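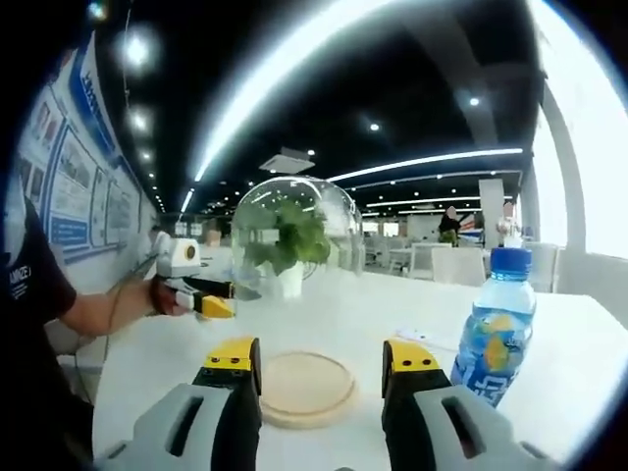 15 March 2022, notebook, Kurine club bench (which today means the big white table in the hall, the back room being full of chairs again)

Dome task, second afternoon. Carrying on from the page with the coffee ring.

Job as agreed: plant in its pot stands on the round wooden base, clear dome goes over the top, then everything comes apart again in the other order. Two hand grippers, one person each, no bare fingers on the dome once the clock starts. The Irkero rule sheet calls this "a household task of moderate difficulty." I would like to visit the household.

We are still writing up the moves for the October round and I keep having to rewrite step one. Last week's version was:

1. Grip dome.
2. Lift dome.
3. Place dome.

Step one is where the whole team spent its time. The dome is a smooth curved thing and the finger pads are flat. Squeeze low on the wall and it holds, but then you have a tall load on a short grip and any wobble in the wrist comes out double at the crown. Squeeze high and the pads ride up the curve and off the end, like trying to pick up a wet melon with two rulers. Low it is. The new step one says "low, both pads, wait." The word "wait" was my addition and I'm proud of it.

Ran 18 tries before the snack break. Counted a try as good only if the dome came up, went over and sat down without clipping a leaf. The sheet in the blue folder has them all, so I won't copy the lot here. Short version: the early ones were bad, the middle ones were good, and the last few were bad again, by which time everyone was hungry and had opinions.

Things that went wrong, in no order:

Leaves. The plant is wider than it was when we drew up the task, which is the trouble with picking a prop that grows. If the dome comes down a little off center, the rim catches a leaf on one side and the whole pot starts to go for a walk. Coming down slowly helps. Coming down slowly while a teammate says "slowly" doesn't.

Glare. The ceiling lights put long white streaks down the dome wall, and anybody who has trained a model on see-through objects will know how much joy that brings. From some angles the streak is a stronger edge than the real edge. We talked about hanging a sheet over the table and decided against it. The Hilau people are going to run their side of the contest under whatever lights the building has, so we may as well suffer now.

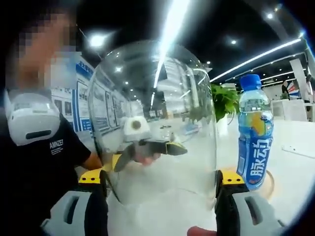

Handoff. This is the part I wanted to get down before I forget. When two grippers work on the dome together, the second one tends to come in from behind, and the person holding it is then looking at their own fingertips through a curved wall. Everything seems a bit to one side of where it is. We both corrected for it, separately, in opposite directions, and were very polite to each other afterward.

What worked better: one gripper moves, the other stays put and keeps its mouth shut (the jaws, I mean, though the holder could try it too). Swap roles by saying "yours." We tried "OK" for a while but everybody says OK all day long and the dome got let go of on an OK meant for somebody asking about the snacks.

Also tried the second gripper with the jaws only slightly open on the approach. Less to knock things with. Keep this.

Old notes from the Ó Néill kit say to wipe the pads every 20 grips or so. We had been doing it when someone remembered. Wiped them properly after the break and the next couple of lifts felt more sure, though I was also more fed, so I can't call it a result. Somebody who likes tables should do it with and without.

The drink bottle was meant to be a spare object for warmups. It's a much kinder thing to grab than the dome, it has a ridge at the shoulder and a label with some bite, and I could feel morale rise each time we went back to it. Suggest we stop going back to it.

Recording side: file names are a mess. We have 87 clips in the folder and 2 naming schemes, mine and the correct one. I'll rename mine on the train.

For next time:

Trim the plant or widen our idea of the plant. Ask first, it belongs to the front desk.

Tape a mark on the table for the wooden base. It creeps every time the rim lands on it and then we all blame the grip.

Rewrite step three. "Place dome" is doing too much work. Split into over, down, let go, back away. Back away needs its own line, see try 11, where the let go was perfect and the elbow was not.

Charge everything the night before. Yes, this was on the last list.

Find out if Irkero scores a leaf touch as a fault or a nudge. The sheet uses both words and they are worth different points.

Stopped when the hall wanted its table back. Dome wiped and in its box, plant returned with all the leaves it came with, less one.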